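Subject: Re: [elder-options] Small board-and-care homes vs. the big places
Date: 9 January 2024

Hi everyone,

I meant to answer this back before the holidays and then life got away from me. Quoting the part I want to pick up:

> We've toured two of the larger communities and both were lovely but
> my father-in-law just shut down in them. Long hallways, big dining
> room, a calendar of activities he would never go to. A discharge
> planner said to look at small residential homes instead, six beds or
> so, in regular neighborhoods. Has anybody gone that way? What did you
> ask on the tour? And how do you compare prices when every place
> bundles things differently?

Yes! We went that way, and I'm so glad somebody asked, as I have been wanting to go on about it for weeks.

Short version: my aunt moved into a small home called Nelline in November, after 14 months at Palomino, a big assisted living building on the other side of town. Palomino was fine. The food was good, the front desk knew my name, and for somebody who likes company at dinner I'd still send them there. My aunt does not like company at dinner. She likes one other person at the table, the radio on low, and the same chair every time.

At Nelline there are six residents and it looks like any ranch house on the street. She can smell lunch from her bedroom. The first week she came out to the kitchen on her own and asked what was in the pot, and I about cried, because at Palomino somebody had to go and fetch her for every meal. 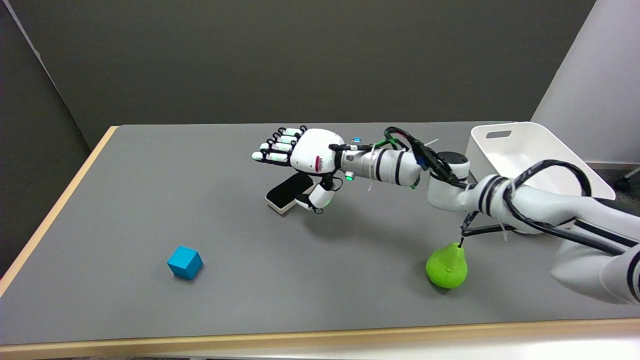 Touring the small homes takes more legwork than touring the big ones. There's no sales office and no brochure, so you have to bring your own questions, and you have to look at hands. I mean that literally: watch how the caregiver helps somebody up from a chair. You want an arm offered and held steady, hand out flat, palm down like the white robot one up there, so the resident can put their own weight on it and do the standing themselves. What you don't want is somebody getting hauled up by the armpits. I saw both kinds on the same afternoon, in two houses with the same license and nearly the same price.

My question list, cleaned up a little from the back of an envelope:

- Who is here at night, and are they awake or asleep? (Ask it exactly that way. "Staffed around the clock" can mean either.)
- How many residents need two people to move them?
- Who gives the meds, and can I see the med log?
- What would make you ask her to leave?
- If she goes to the hospital, do we keep paying for the room, and for how long?
- Can she keep her own doctor, or do you use a visiting one?
- What did everybody have for supper last night?

The supper question is my favorite. In a good house whoever you ask just tells you, with opinions. In one place the owner had to go find the menu binder.

Also ask for the latest state inspection report. They should have it on hand. Read the whole thing, and don't panic over one write-up for a missing signature. What I looked for was the same problem turning up in more than one visit.

**On comparing prices.** This part made me crazy until I put it all on one sheet. Palomino charged a base rent and then care points on top, and the points got reassessed every 3 months. They only ever went up. The last reassessment added $447 a month, mostly for "standby assistance with bathing," and the notice came in with the newsletter. Nelline charges one flat rate that includes bathing, laundry, meds and incontinence supplies. On paper the rent looked higher. With everything added in, it was lower.

So make your columns: rent, care fee, meds management, supplies, laundry, transportation, one-time fees. Call each place and fill in every box, even if the box is zero. Palomino had a $2,000 community fee at move-in that we never got back. Nelline had none, but Rineck, which was our second choice, did have one and dropped it when I asked. Always ask!

I did use a referral service, Rellurell, at the start. They were pleasant and quick, and they're paid by the homes, so they only showed us homes that pay them. Nelline wasn't on their list. I found it by calling down the state licensing list for our zip code with a cup of coffee and a free morning. Do both if you have the time.

A couple of downsides, to be fair. There's very little going on during the day. Somebody comes with a guitar now and then and there's a patio, and that's it. If one resident is having a rough night, the whole house hears it. And with a staff that small, one good caregiver quitting changes everything. We've already been through that once, and the new person took a while to learn that my aunt wants her tea before her pills — not with them, before. She's got it down now.

The other thing is therapy. Palomino had a gym and a PT on site, and Nelline obviously doesn't. We get home health in, and they do the exercises with her at the dining table. It has worked out better than I expected. She'll do anything at a table. 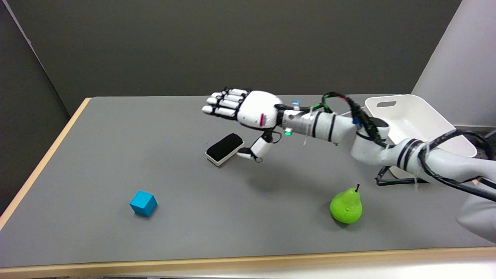
My sister, reading this over before I hit send, says I'm making it sound too easy and that I should tell you about the waiting. Fine, she's right! We waited seven weeks for the bed, and we had to say yes the same day it opened. I had the doctor's form and the TB test done ahead of time and that is the only reason we could. She also wants me to say that you should go back for a second visit without an appointment, near suppertime, when everybody's tired. She did that one for us and came home convinced.

So if I were you, this is the order I'd go in: get the physician's report form filled out now, pull the licensing list, call before you drive, tour in pairs so one of you can watch while the other one talks, and take your father-in-law only to the last two or three. Touring wears them out, and ours started turning down houses just so she could go home for a nap.

Does he have a hobby that needs space, or a pet? Some of the small homes will take a cat. Nelline has one already, a huge orange thing that sleeps on the fax machine.

I have the price sheet as a blank spreadsheet and I'm happy to send it to anybody who wants it. Just write me off-list so we don't clog things up. And please tell us how the tours go, I really want to hear!

— the niece with the spreadsheet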